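Foro Huerta y Cocina > Conservas y fermentados > Chucrut: ¿2% de sal o a ojo?

sioned_h
Buenas. Segunda tanda de chucrut y segunda vez que me queda blando, como cocido. El sabor bien, ácido, pero sin nada de crujiente. Puse 900 g de col ya cortada y la sal a ojo, dos puñados pequeños. Tarro de cristal, encimera de la cocina, tapado con la goma puesta. ¿Es la sal, es la col o es la temperatura? Vivo en un piso bastante caluroso, aviso.

Kuster_F
Sal a ojo = problema. Pesa. Al 2% de 900 te salen 18 gramos y se acabó la discusión. Los puñados no son una medida, mi puñado y el tuyo no se parecen.

mujic72
No estoy de acuerdo con lo de pesar. En mi casa se ha hecho siempre a mano, col entera en barril, y no había báscula ninguna. Se prueba. Tiene que saber salado como una sopa que te ha quedado pasada. Si sabe rica todavía le falta.

Kuster_F
Ya, y en tu casa había una bodega fresca. Ella tiene un piso caluroso. Con calor va todo más deprisa y el margen es menor. Pesa la sal.

ayo_haruna
Yo apunto a la temperatura. A 30 grados en agosto se me puso blando en nada y eso que iba al 2,5. Ahora sólo hago en invierno o lo meto en el trastero. Sioned, ¿qué temperatura tienes en la cocina? Si pasas mucho de 20 busca otro sitio.

sioned_h
No tengo termómetro pero vamos, que en manga corta en abril. Puede ser eso. El sitio más fresco es el pasillo, al lado de la puerta.

cucphung
Pasillo entonces. Y otra cosa que no ha dicho nadie: qué col es? La temprana, la puntiaguda, tiene la hoja fina y se deshace. Para fermentar mejor la de invierno, bola apretada que pese, que al cortarla chirríe. Y cortarla gordita, no en hilos.

mujic72
Eso sí. La col es lo primero. Yo planto Lolitz, se la cambié a un vecino por semilla de pimiento, bola plana y hoja gruesa. Aguanta hasta la primavera sin abrirse.

Kuster_F
Lolitz no la conozco. Aquí en el vivero sólo hay Idurard y otra morada. La Idurard va bien pero suelta poca agua, hay que machacarla un buen rato o poner salmuera.

cucphung
La salmuera al mismo porcentaje eh, no al tuntún. Que si la pones floja rebajas lo que ya tenías.

sioned_h
La mía es del mercado, sin nombre. Era bastante pálida y las hojas así rizadas, con mucho nervio. Pongo foto de una de las hojas por si os dice algo 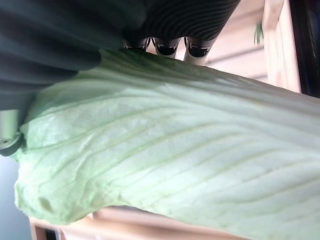

Hoja de la col, la manchita está abajo a la izquierda

sioned_h
La mancha esa verde oscura, ¿la quito o da igual? Del lado derecho se ve más blanca pero es por la luz.

cucphung
Con tanta arruga a mí me tira a rizada, tipo Saboya o un cruce. Por una foto no pongo la mano en el fuego. Si es rizada ahí tienes parte de la respuesta, la hoja es más tierna y fermentada se queda lacia. Para rellenar, estupenda. Para chucrut, meh.

Kuster_F
+1 a rizada. La mancha la cortas con la punta del cuchillo y listo. No te la juegues por un trocito.

mujic72
Bah, mi abuela hacía con rizada cuando no había otra y se comía. Más blanda sí, pero en sopa con costilla ni se nota. No tires los tarros por eso.

ayo_haruna
Nadie ha dicho de tirar nada Dušan jaja. Ella lo quiere crujiente, la sopa es otro tema.

mujic72
Sólo digo que se aprovecha.

sioned_h
No los tiro, tranquilos. Y para rellenar, ¿se puede fermentar la hoja entera? Lo de los sarmale y eso. O mejor la escaldo y fuera

mujic72
Se puede! Cabeza entera, le quitas el troncho, llenas el hueco de sal gorda, y salmuera hasta cubrir con un peso encima. Un mes como poco. Pero con bola lisa, la rizada coge aire entre las hojas. Y el relleno con arroz crudo, 140 g por medio kilo de carne, que luego se hincha.

Kuster_F
140 es mucho arroz. Yo pongo la mitad.

mujic72
Pues te quedan albóndigas.

cucphung
Para esa que tienes, escaldar. Dos minutos, agua fría, rebajas el nervio central con el cuchillo de plano y enrollas. Yo las hago con cerdo, setas y fideo de soja, atadas con cebollino. Ni fermentar ni nada

ayo_haruna
Por cierto, lo de la goma puesta. Si el tarro es de los de cierre con alambre vale, suelta solo. Si es de rosca aflójalo una vez al día o acabas limpiando el techo. Pregúntame cómo lo sé

sioned_h
Es de alambre, un Daltik viejo de mi suegra. La goma está algo reseca, tendré que cambiarla.

Vale, resumo para mí: báscula, 18 g, pasillo, col lisa y dura y corte más gordo. Esta la relleno esta noche con lo de las setas. Cúc, ¿el fideo lo remojas antes o va seco?

cucphung
Remojado en templada y picado con tijera. Escúrrelo bien que si no se abren los rollos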